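# How I budget for a robot cell before I buy a single bolt

I've put together a few small picking stations now, and every time I start the same way, with a spreadsheet and a rough layout in simulation.
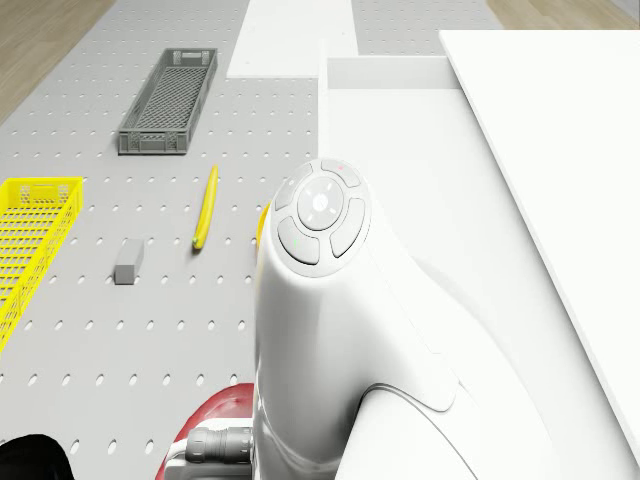
The first time, I did it backwards. I fell for an arm, ordered it, and then found out I had no table that could hold it, no gripper money left, and a doorway at our Jurthorpe shop that the crate wouldn't go through. So please learn from my sore back (and my sore wallet!) and do the planning first.

## Step 1: Write down the job

One sentence, plain words. Mine was "move mixed small items from the table into a bin." If you can't get it into one sentence you're probably planning two cells, and you'll need two budgets.

Underneath, list the actual items. I like a mix for testing: something curved and a bit awkward like a banana, something boxy, and whatever your real product is. The list decides your gripper, and the gripper can eat a surprising chunk of the money.

## Step 2: Lay it out in simulation

You don't need a perfect model. Get the arm, the table, and your containers in there at the right size and start shoving things around. In my layout I've got a gray crate and a yellow basket on a perforated plate, with a banana and a little gray block out in the open between the containers and the arm.

Things I check at this stage:

- Can the arm reach the far end of the crate without stretching out almost straight?
- Does the wrist hit the side walls when it goes in low?
- Where does the cable go when the base joint turns?
- Can a person get to the buttons on the arm without leaning over the work?

That third one got me twice. Leave slack, and leave a spot for the slack to live.

## Step 3: Price the boring stuff

Open a new sheet and make a row for everything that isn't the arm. Here's what mine looked like for the last build:

| Item | Budget |
|---|---|
| Perforated work plate | $785 |
| Mounting hardware and cables | $604 |
| Crates and baskets | get quotes |
| Gripper and spare fingers | get quotes |
| Freight and unloading | get quotes |

I got the plate price from Perkgate and the hardware price from Economou, and I asked both of them how long the quote was good for. Always ask! I had one run out in June while I was still arguing with myself about table height.

A perforated plate costs more than a plain tabletop, but I move fixtures constantly while I'm setting up, and drilling fresh holes every time got old fast. If your layout is never going to change, save the cash.

## Step 4: Get the arm quote last

By now you know the reach and the payload, so you can ask for exactly that. I send the same email to every seller and ask for these as separate lines:

1. Arm and controller
2. Software license, and whether it renews
3. Training
4. Warranty and what shipping costs if it goes back
5. Lead time in weeks

My last quote, through Ponon, said 6 weeks. I put that on the calendar and ordered the plate and table to show up before it.

## Step 5: Run the layout again with the real parts

Swap your stand-in models for the ones you've been quoted and redo the reach checks. I ended up sliding the crate closer to the arm and picking a smaller table, and the savings went straight to spare gripper fingers. Then send the purchase orders, and measure the doorway while you're waiting.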